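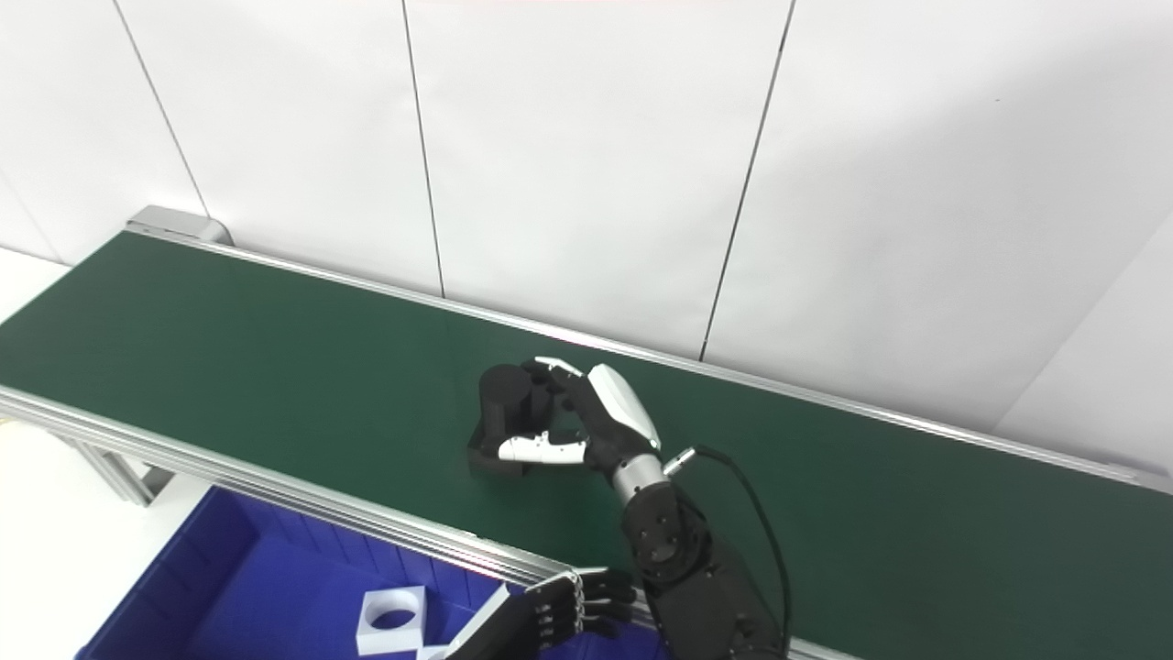 Apprentissage par démonstration – séance 4
Constituer un jeu d'exemples pour la saisie sur convoyeur

1. Objet de la séance

Les trois premières séances portaient sur le modèle. Celle-ci porte sur ce qu'on lui donne à apprendre. La tâche de référence est le tri bimanuel du poste Dokelia : une main prend une pièce sur le tapis vert, l'autre reste disponible près du bac bleu. Les pièces sont de formes différentes, par exemple un cylindre noir à sommet étagé et base rectangulaire, ou un bloc blanc carré percé d'un trou rond.

2. Vocabulaire

Épisode : enregistrement continu d'une exécution de la tâche, de la position de repos au retour à la position de repos.
Observation : image de la caméra de tête, positions articulaires des deux bras et des doigts, au même instant.
Action : consigne envoyée aux articulations au pas suivant.
Campagne : ensemble d'épisodes recueillis avec le même réglage du poste.

On confond souvent position mesurée et consigne. Lorsqu'un doigt est en appui sur une pièce, les deux diffèrent, et l'écart renseigne indirectement sur l'effort de serrage. Il faut donc enregistrer les deux.

3. Volume et répartition

La campagne Bakthorpe compte 800 épisodes. Pour le TP, vous travaillerez sur un extrait de 300 épisodes, dont 130 avec la pièce cylindrique. La répartition n'est pas uniforme : les pièces difficiles à saisir sont volontairement plus représentées.

À faire varier d'un épisode à l'autre :
– la position de la pièce en travers du tapis ;
– son orientation ;
– la pièce elle-même ;
– le contenu du bac au départ.

À garder fixe pendant une campagne : la hauteur du convoyeur, la place du bac, le réglage de la caméra. Tout changement ouvre une nouvelle campagne, avec un nouvel identifiant.

4. Conduite d'un épisode

L'opérateur part les deux mains ouvertes. Il approche la pièce sans à-coup, referme les doigts, marque un arrêt de 2 secondes, puis soulève. L'arrêt facilite le découpage automatique en phases. La seconde main ne doit pas passer entre la caméra et la pièce pendant la saisie. Une occultation brève pendant le transport est tolérée.

Une saisie reprise après un premier échec n'est pas supprimée. On l'étiquette « reprise ». Un modèle entraîné uniquement sur des gestes parfaits se comporte mal dès que la pièce glisse, comme on l'a vu avec la courbe d'erreur cumulée de la séance 2.

5. Motifs de rejet

– Perte de synchronisation entre images et articulations.
– Contact du bras avec le rail du convoyeur.
– Intervention manuelle dans le champ.
– Épisode interrompu avant le retour au repos.

Les épisodes rejetés sont conservés dans un dossier à part, avec le motif. Ne pas les renuméroter.

6. Séparation apprentissage / test

La séparation se fait par campagne, jamais par image. Deux images voisines d'un même épisode sont presque identiques ; les répartir de part et d'autre fausse complètement le score. Pour le TP, la campagne Clistmont sert de test et ne doit pas être ouverte avant la question 5.

7. Travail demandé

Lire le chapitre 3 du polycopié Hoekstra. Relever dans l'extrait la part des reprises pour chaque pièce. Proposer un critère de découpage en phases et l'appliquer à dix épisodes de votre choix. Compte rendu de deux pages à déposer avant le 21 décembre. La correction aura lieu en février, à la reprise des TP.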